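Skastadside Technical College, Robotics Laboratory Support
Ticket 3144: Gripper faults during brick placement exercise
Status: Closed
Submitted by: Draltov student project team
Equipment: Collaborative arm, bench station 8
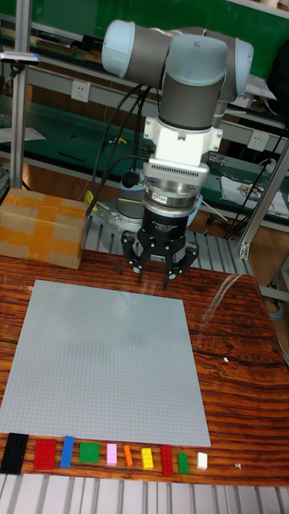

Fig. 1. Station 8 with gripper open, baseplate and bricks set out.

Problem reported

The team is preparing the brick placement exercise for the Fajardo student competition. The program picks bricks from a row at the near edge of the table and presses them onto the grey baseplate. On larger bricks the cycle completes. On the small white brick the arm stops during the approach and the controller shows a contact force warning, although the fingers have not closed. The fault appeared in 8 of 12 attempts. The team has restarted the controller twice with no change.

Initial response

Please confirm the following before any settings are changed:

1. Whether the force-torque sensor is zeroed at the start of each cycle, and in what arm position.
2. Whether the tool weight and center of mass match the gripper now fitted.
3. Whether the cables have enough slack at the wrist through the full approach.

Do not raise the force limit to clear the warning. The limit is fixed by laboratory rules and applies to all student work.

Team reply

The sensor is zeroed once, when the program is loaded, with the arm at its home position. The tool data were copied from the Clivildale course project in April and have not been edited. The cables do not pull tight at any point we could find by moving the arm slowly by hand.

Findings

The tool data in the program were for a two-finger gripper. The three-finger gripper has a different weight, and the controller was reading part of that difference as contact. The error was greatest at the wrist angle used for the smallest brick. A second, smaller error came from zeroing the sensor only at home position.

Action taken

Tool weight and center of mass were entered again from the laboratory equipment sheet. A zeroing step was added above each brick, followed by a pause of 2000 ms before the arm descends. The team then ran 12 attempts on the white brick with no warning. One brick was placed a stud out of line; this was traced to the taught position and is not part of this ticket.

Remaining items

The team is to teach the position for the white brick again and save the program under a new name. The old tool data file must be removed from the shared folder. Requests for bench time before the competition should be sent through the booking page and not added to this ticket.

Closed 2022-07-04. To reopen, reply with the ticket number and attach the controller log.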